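Mixing the Wattimena live set, 24th September

I spent the evening rebuilding the signal path for the Wattimena set. The old version ran everything through one stereo pair, so the desk in Gromstead had no control over the kick. The new one sends four separate outputs: kick, bass, synths and samples. 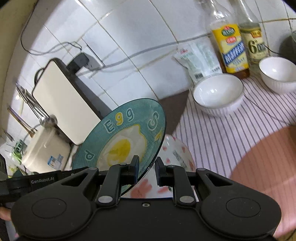
Why not send every channel on its own output? The interface has four line outputs free, and most small venues have little more than that to spare on the desk.

The bass was the slow part. It built up at 500 Hz whenever the filter opened, and the samples sat in the same place. I took a narrow cut out of the samples and left the bass alone. The delay return now has a low cut too — it was adding mud on every breakdown.

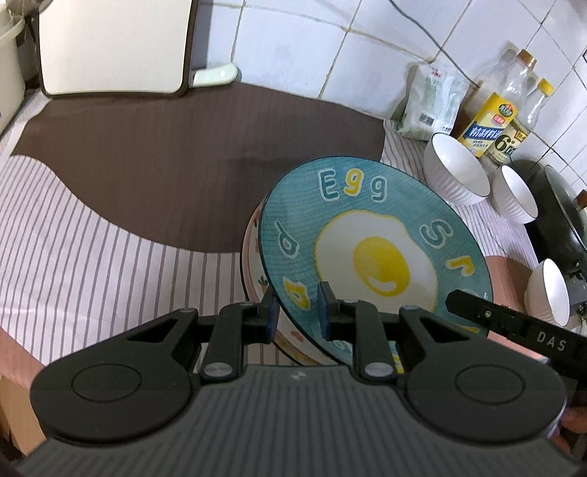 Teal plate with "Egg" on it

Latency is still a nuisance. With the buffer at its smallest setting the laptop crackles when the video clips load, so I have gone up one step. The pads feel slightly late, but playable. 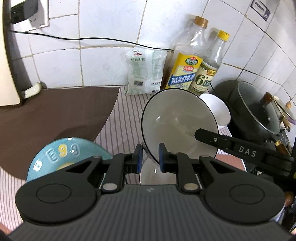
The clips themselves are now triggered by note rather than by clock, so a dropped beat no longer throws the picture out for the rest of the track. Wedley in February had exactly that fault. Kaststead is next, and I still need a longer cable for the footswitch.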